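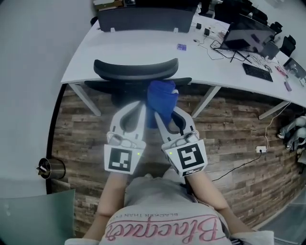
Do We Need to Pay for This? A Review of the Oden Hand-Held Gripper Kit
Student project report, October
Author: Papadopoulos

1. What we were asked to find out

The Oden kit is sold through Wotitbridge as a way to teach a robot household jobs without owning a robot. You hold a gripper in each hand, do the job yourself, and the recordings go to a training service called Italo. The product page says a beginner can produce "robot-ready" demonstrations of folding and handling cloth on the first afternoon. The price for a pair, with one year of Italo, is $4,000.

Our department wanted to know if that money would be well spent. I went in doubting it, and I should say so early, so readers can weigh the rest of the report with that in mind.

2. What the kit does

Each gripper has two fingers with dark pads on the inside. The marker cubes carry square black-and-white patterns, which the software uses to work out where things are. A small camera sits on top. The wearer's hands go on the handles, and closing the fingers takes some getting used to.

Wotitbridge lists the setup time as 20 minutes. Ours took 2 hours, most of it spent on a calibration page that gave the same error for several different problems. The printed guide covers an older version of the software and its screenshots don't match.

3. Cloth handling

We used one blue cloth for every trial, in an ordinary office with desks, chairs and cables left where they were. The sales video uses a bare table and a flat, stiff napkin. I don't think that tells a buyer much.

Picking the cloth up in a bunch was easy. Picking it up by one corner was hard, and passing it from one gripper to the other was harder still. The fingers close well on a thick fold but tend to slide past a single layer.

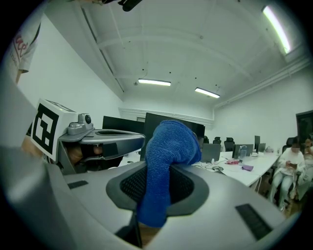

Bunching also causes a second problem, in the recordings. When the cloth gathers into a lump between the fingers, it covers part of the view. Italo accepted these clips without any warning. I would have expected at least a note saying that the view was partly blocked, and the support desk could not tell me whether such clips help training or hurt it.

We recorded 21 demonstrations that Italo marked "good." Watching them again, I would not have passed all of them. In several, the cloth was dropped and picked up again, and the score was no lower.

4. What the seller does not say

The price page leaves out the cost of Italo after the first year. I asked twice and was told it "depends on use." Replacement finger pads are sold only in full sets. The claim that the data works on "most robot arms" comes with no list of arms, and we had none to test it on, so this report can't say if it is true.

5. Recommendation

The hardware is decent. The grippers held together through all our trials and the fingers moved smoothly. My trouble is with the service and the promises around it. I recommend borrowing a pair for one more month, if Wotitbridge will agree, and asking for the renewal price in writing before any order is placed. Raw recordings should be saved on our own drive as well, as the export button in Italo is missing from the basic plan.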